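December, late afternoon — break room kitchen, mugs and glasses

Junpei E. wants the cups sorted by type so that people stop leaving them on the counter. I don't believe shelf order has anything to do with it, but I said I'd write down how it goes.

Plan as given to me: dark mugs up top, drinking glasses on the lowest shelf, odd pieces wherever they fit. Reiko says the microwave should move 200 mm left to free up counter space. I'd want to see the cord reach first. Cabinet door is another complaint. It opens right over the microwave and I still think the hinge is on the wrong side.

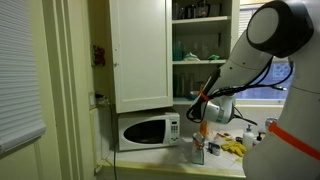 Kitchen corner, cabinet door open over the microwave. Glasses on the low shelf, small blue bowl near the front.

The teal cup is on the middle board with some clear glasses, which already breaks the "by type" rule. Same board has a small green cloth thing at the other end. Ifeoma, if it's yours, please claim it.

Labels would cost us next to nothing, and I doubt anyone would read them. Junpei wants to try it for 3 weeks. Fine — but I want a count of cups on the counter before we start, or we'll all just remember it as worse than it was.

To do: measure the cord, ask Roksolana about the hinge.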